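Facilities Board > Shared Workroom > Tables and laundry

babic_desk
Posted 08/05/2019
Members are asked to keep bags and food off the work tables. The long table beside the washing machine is a shared surface.
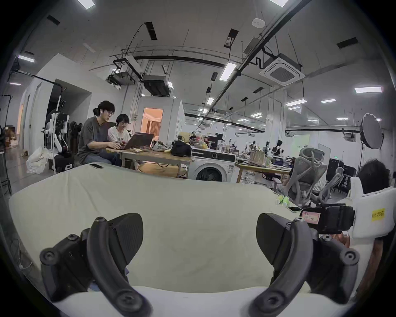
Octavio Huamán: I must object. Lunch has been permitted at that table since March.

Undthorpe5
Food is one matter. A backpack takes the space of a second laptop. 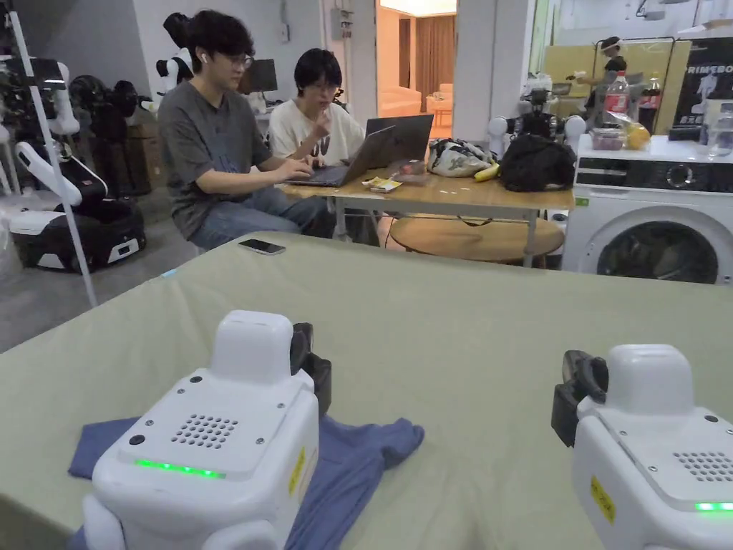 Work table with laptops, snacks and a black backpack.

Octavio Huamán
Agreed as to bags. I do not agree as to fruit.

babic_desk
Noted. Clothing left on the covered table should also be folded and removed.

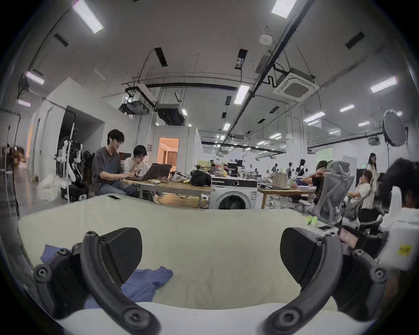
Blue-violet cloth and a phone, washing machine behind.

Undthorpe5
Seconded. Please add a shelf to the request.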